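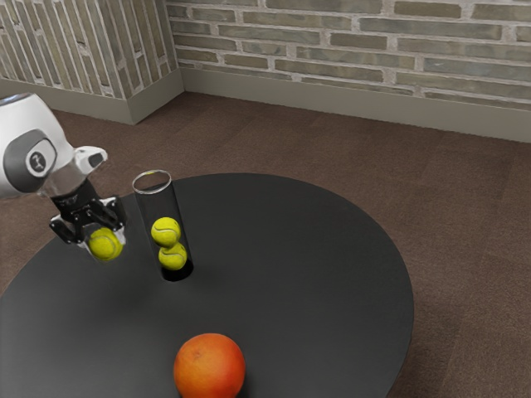
1/ Zellenpflege im Simulator, ein Thread für alle, die auch gern an Sachen schrauben, die man nicht anfassen kann. Es geht um unsere kleine Belliswood-Zelle: weißer Arm, schwarzer Zweifingergreifer, runder Tisch, und der Job heißt Tennisbälle in eine durchsichtige Röhre stapeln. Klingt nach Nachmittagsprojekt. Ich sitze seit Januar dran.

2/ Kurz zum Aufbau. Die Simulation läuft in Onik, die Ablaufsteuerung kommt aus Pruleo, und dazwischen klemmt ein Stück Klebecode von mir, das ich jeden Monat neu schreiben will und dann doch wieder nur flicke. Der Arm steht seitlich am Tisch und greift von da rüber. Mehr Mechanik gibt es nicht, und trotzdem kann man sich damit wochenlang beschäftigen!

3/ Erste Baustelle war die Röhre. Ich hatte sie anfangs als Vollzylinder importiert, also optisch hohl, aber für die Physik ein massiver Klotz. Der Greifer hat den Ball brav drübergehalten, losgelassen, und der Ball blieb oben auf der Öffnung sitzen wie auf einem unsichtbaren Deckel. Ich habe viel zu lange am Greifer gesucht.

4/ Wer das auch hat: Kollisionsmodell einblenden, bevor ihr irgendwas anderes anfasst. In Onik ist das ein Haken im Ansichtsmenü. Ich hab ihn jetzt auf einer Taste liegen und drücke die inzwischen fast aus Nervosität.

5/ Zweiter Versuch war dann das andere Extrem, nämlich das Sichtmodell direkt als Kollisionsmodell, mit 2976 Dreiecken. Bälle fallen rein, super, aber sobald zwei davon aneinander und an der Wand lehnen, fängt das Ganze an zu zittern. Man sieht es kaum, im Kontaktprotokoll sieht es aus wie ein Erdbeben.

6/ Jetzt besteht die Wand aus schmalen, senkrechten Quadern im Kreis, dazu ein flacher Boden. Sieht im Kollisionsmodell aus wie ein Regenfass. Die Innenweite liegt bei 92 mm, die Bälle haben also Luft zur Seite und setzen sich leicht versetzt übereinander. Das will ich so haben, weil die Ablaufsteuerung damit klarkommen soll (eine enge Röhre zentriert den Ball ja von allein und versteckt jeden Fehler).

7/ Dann die Kameras, mein Lieblingsthema und auch das, was am meisten Pflege braucht. Eine schaut senkrecht von oben auf den Tisch. Mit der prüfe ich, wo die Röhre steht und wo der nächste Ball liegt, und zwar bevor sich der Arm überhaupt bewegt.

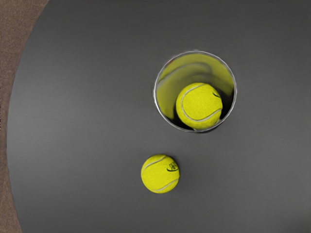
Glas ist dabei richtig fies. Die Wand sieht man von oben fast gar nicht, der Rand leuchtet hell, und innen spiegelt und bricht sich das Gelb vom Ball, sodass meine simple Farbmaske einen viel zu großen, verschmierten Fleck gefunden hat. Der Schwerpunkt von dem Fleck lag dann irgendwo zwischen Ball und Wand.

8/ Abhilfe: Ich suche zuerst den Ring vom Glasrand und nehme alles, was innerhalb liegt, aus der Ballsuche raus. Für »wie voll ist die Röhre« ist die Draufsicht sowieso die falsche Quelle, dafür gibt es den Blick von der Seite. Lose Bälle auf dem Tisch findet die Maske damit prima.

9/ Noch was zur Draufsicht: Ein Ball weiter oben erscheint größer als einer auf der Tischplatte. Logisch, Perspektive. Ich hatte trotzdem eine feste Pixelgröße als Filter drin und mich gewundert, wieso Bälle aussortiert werden, sobald der Arm sie anhebt. Der Filter rechnet jetzt mit der Höhe, die ich aus der Armstellung habe.

10/ Greifer. Die Finger sind schwarz, die Pads an den Spitzen hell und klein, und an den Pads hängt alles. Reibung zu niedrig, und der Ball rutscht beim Anheben durch. Reibung zu hoch, und er klebt beim Loslassen an einem Finger und bekommt einen Drall mit. Ich habe die Reibwerte von Pad und Filz getrennt eingestellt und schreibe sie jetzt in die Szenendatei, mit Kommentar daneben, damit mein Ich vom nächsten Monat sie in Ruhe lässt.

11/ Beim Schließen fahre ich auf Kraft. Mit Positionsvorgabe hatte ich die Finger schon halb im Filz stecken, und wenn zwei Körper ineinander stecken, schiebt der Löser sie mit Gewalt wieder auseinander. Der Ball war weg. Ich hab ihn dann weit unter dem Fußboden wiedergefunden und seitdem eine Abfrage drin, die bei negativer Höhe den Lauf abbricht.

12/ Die Kamera am Handgelenk ist für die letzte Strecke da. Mit ihr kontrolliere ich, ob der Ball vernünftig zwischen den Fingern sitzt. Wenn die Kuppe zu weit zur Seite rutscht, lege ich lieber noch mal ab und greife neu. Kostet ein bisschen Zeit, erspart mir aber das Gefummel am Rand.

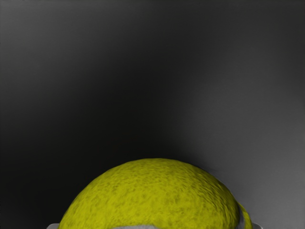
13/ Wartungstipp dazu, falls ihr auch mit einer Handkamera arbeitet: Prüft nach jeder Änderung am Greifermodell, ob die Kamera noch am richtigen Glied hängt. Ich hatte den Greifer neu exportiert, ein Gelenk hieß plötzlich anders, und Onik hat die Kamera kommentarlos an die Basis vom Arm gehängt. Kein Fehler, keine Warnung, nur sehr langweilige Bilder.

14/ Und die Helligkeit! Vor dem dunklen Tisch regelt die automatische Belichtung hoch, und dann säuft der Filz in hellem Gelb ab. Feste Belichtung eintragen, Automatik aus, Thema erledigt. Ich weiß, steht in jedem Handbuch. Ich hab's trotzdem erst gemacht, nachdem ich drei Abende lang die Maske nachgezogen hatte.

15/ Der Ablauf in Pruleo ist inzwischen schön kurz. Ball greifen, anheben, über die Röhre fahren, absenken bis knapp an den Rand, Finger auf, senkrecht wieder hoch. Vor dem Absenken gibt es einen Haltepunkt 20 mm über dem Rand, da wartet der Arm, bis der Ball nicht mehr schwingt. Den Punkt hatte ich mal rausgenommen, um Zeit zu sparen. Kommt nicht wieder vor.

16/ Was ich unterschätzt hatte, ist der Weg der Finger beim Öffnen. Die gehen ja nach außen auf, und wenn man zu tief steht, drücken sie von innen gegen die Wand. Die Röhre ist bei mir nicht am Tisch befestigt, die wandert dann einfach mit. Also Öffnungsweite begrenzen und wirklich erst oben voll aufmachen.

17/ Meine Routine, bevor ich einen längeren Lauf starte, falls sie wer übernehmen mag:
Szene frisch laden, nie den alten Zustand weiterverwenden.
Kollisionsmodell einblenden, einmal um die Röhre drehen.
Greifer leer auf und zu, Kräfte im Protokoll anschauen.
Alle Kameras kurz öffnen.
Einen einzelnen Ball im Schritttempo einlegen und zuschauen, auch wenn es öde ist.

18/ Der letzte Punkt ist der, den ich am liebsten überspringe und der am meisten findet. Neulich stand der Röhrenrand im Programm noch auf dem Wert vom alten Modell. Bei voller Geschwindigkeit merkt man das erst am Knall, also, am virtuellen.

19/ Ach ja, Versionen. Bei mir liegen Szene, Greifermodell und Ablauf im selben Ordner unter Versionskontrolle, und ein Lauf schreibt sich den Stand in den Kopf vom Protokoll. Ich hab die Vorlage dafür bei Meireles abgeschaut, deren Demozelle ist so organisiert, und es spart so viel Rätselraten.

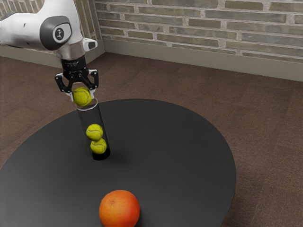

Welche Schrittweite nimmst du für die Physik, wenn sich die Bälle in der Röhre berühren?

2 ms. Gröber ging bei mir nur, solange ein einzelner Ball in der Röhre lag, beim Stapeln wurde es unruhig. Wenn es trotzdem noch zittert, schaut zuerst auf die Dämpfung vom Ball und dann auf das Wandmodell, in der Reihenfolge, das geht schneller.

20/ Als Nächstes will ich die Startposition der Röhre bei jedem Lauf ein Stück verschieben und schauen, ob die Ringsuche das mitmacht. Der Klebecode bleibt bis dahin, wie er ist. Wenn jemand in Onik eine saubere Lösung für Glas in der Tiefenkamera hat, schreibt mir bitte, bei mir sieht die da nämlich einfach durch und misst den Tisch dahinter!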